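# Itholm Tocharian Reader, departmental edition

Offline text corpus and dictionary for departments teaching the languages and religious history of the Tarim Basin. Edited by Zhenhua Bai and Meifang Zeng. Published by Wesum.

The corpus holds 323 texts in Tocharian A and B, of which 212 carry a full English translation. The remainder are fragments with transliteration, glossary links and a short note on condition. Each text can be shown in transliteration, in transcription, or in both, side by side.

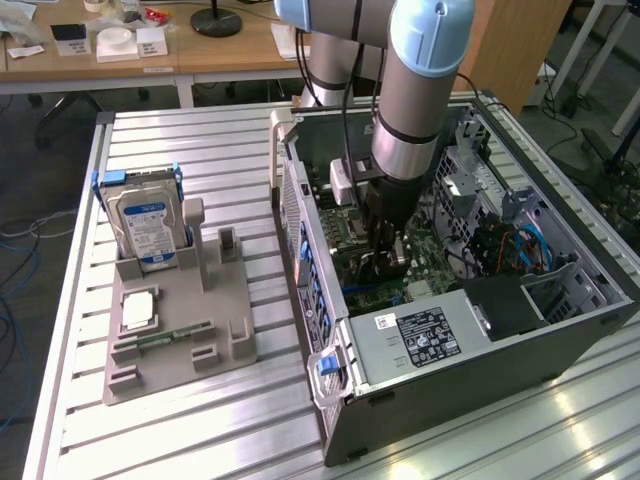 **Can students cite the Reader in coursework?**

Every text has a fixed shelf number and line numbering, and both are copied with any passage pasted into a document. Cite these with the edition number shown on the title screen.

## Specification

| Item | Detail |
|---|---|
| Texts | 323 |
| Translated in full | 212 |
| Seats | 20 per licence |
| Licence term | 2 years, renewable |
| Search | By form, root, line or shelf number |
| Export | Plain text, PDF |

Dictionary entries give the headword, attested forms, and cognates where the editors accept them. Doubtful readings are kept in brackets and can be hidden from search results. Sanskrit parallels are listed for the monastic and narrative texts — these are references only, and the parallel passages themselves are not included. 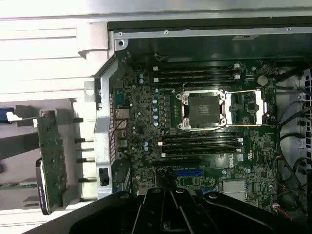 The Reader runs from one host machine on the department's network, and student seats connect to it through a browser. No outside connection is needed once the licence key has been entered. The price covers the software, the printed sign list and one set of installation notes. Hardware is not supplied, and the host must be a complete working computer: a board with the black cap still covering its CPU socket has no processor fitted and cannot be used until it has one. Departments moving from the older Serberg edition should export their reading lists before installing, as annotations are stored in a different format.

## Ordering

Order by department, quoting the name of the course leader. Seats may be shared between teaching staff and students. Additional seats are sold singly. The Ellwood grammar tables are a separate product and open inside the Reader when both are installed.

The next revision is due in October and will be sent to current licence holders without charge.

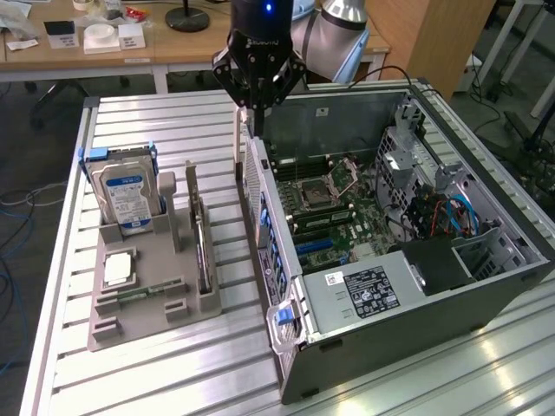
*Desktop tower on its side, side panel removed, upper row of memory slots empty.*

Page last revised Sunday, April 13, 2025.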